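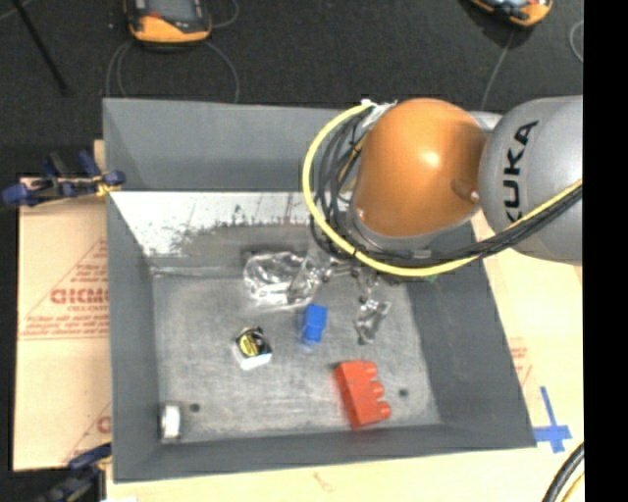 Sorting bin clamped to the bench, arm reaching in over the corner.

Bin picking on a bench: tips from our shared workshop

We've been at this build on and off since August and I'm still excited every time the arm swings over the bin! Plenty of you at Gikbridge have asked how to set up your own corner, so I've put the tips that saved us the most grief in one spot.

Clamp the bin. Two clamps down one side will do for a light job, and you want the handles facing out so you can get at them without leaning over. A bin that creeps even 2 mm makes yesterday's taught positions useless.

Mark the bench with tape. A cross of blue painter's tape peels off clean and is dead easy to find again after someone has borrowed the table for gluing.

Give the cables a big, lazy loop around the joint. Tight looks tidy, but it tugs as soon as the wrist turns — run every joint through 90 degrees by hand-jogging at slow speed and watch the slack the whole way.

Start with a mixed handful. A red toy block with studs, a small blue block, a little box with a label and some crumpled clear plastic packaging make a lovely test set. The clear stuff is the hardest (all those bright reflections!), so shift your lamp before you fiddle with the software.

Sloping walls are your friend, as small things slide back towards the floor of the bin. Corners are still a pain. We keep our grip points 300 mm from the arm's upper stop and go in at an angle.

Write down every change, even the silly ones. Our log is called Plerkiria and it's up to 2,757 lines, mostly about colour settings and grey plastic.

Next up is a softer set of fingertips, and I can't wait to try them on the packets.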